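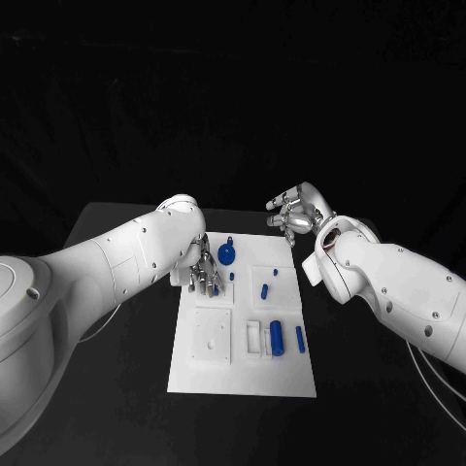

The Blue Parts Table

Plornside open day, Sat 4 May

Another year, another page of pictures of small blue things on a white board. Regular readers (hello, both of you) will know the form by now. The board goes on the dark table, the bits go on the board, and everybody develops an opinion about pegs.

The round one with the knob on top was easily the favourite. Zdislava Krajčí calls it the pulley and will not be argued with. I spent most of December calling it the hat – old habits. The peg just below it is the sort of thing you find later with a bare foot.
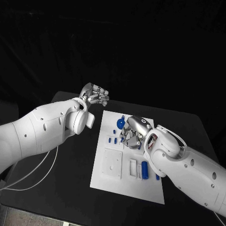
White fittings and blue parts share the board, and the tea stays in the other room. We learned that one at Grallgate. More pictures when I've sorted them, which on past form means next spring.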